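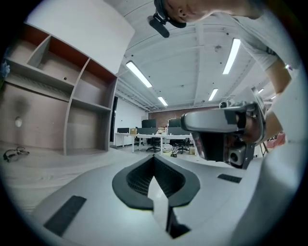 Gifts & Flowers > Ordering and Delivery

Last updated Mar 8, 2024

Potted orchid sent to another city, arrived without flowers

I ordered an orchid in a pot for my aunt from the Gesby shop, through the Platora site. It was for her retirement, and I paid 90 for the plant plus 14 for the evening delivery. She lives in Paiva, I live far away, so I could not look at it myself. She told me on the phone that there are two green stems and only closed buds, and three buds were already lying in the paper. The shop says "buds are normal, the plant will open later". The page showed a plant in full flower. Can I ask for my money, or must I wait? I do not want to make my aunt unhappy with a discussion about her gift.

3 comments

gorel_garden
Both things can be a little true. Many shops send orchids in bud because the open flowers get damaged on the way, and then the person has them for longer. But buds that fall on the first day usually mean the plant was cold in the van, or stood too long in a closed box. Ask your aunt to put it in a bright place, no direct sun, away from the heater and from the fruit bowl. Water only when the roots look silver. If more buds fall this week, it is not her fault.

About the money: write to Platora and not only to the shop, as you paid on their site. Send the order page and a photo of the fallen buds. I did the same in August with a basket of roses which cost 50, and they offered me a new basket or half the price back. I took the new basket. You can ask that they do not call the receiver, there is a box for this in the complaint form.

12 people found this helpful

mintleaf235
they always do this, buy chocolates next time

1 comment

Lowland_Post
I would not wait long. Some sellers accept complaints about fresh flowers only for a short time, so please read the rule in your confirmation e-mail today. Also check if the product text said "in bud" somewhere under the picture. If it did, you can still complain about the three fallen ones, but a full refund will be more difficult.

4 people found this helpful
Shares: 2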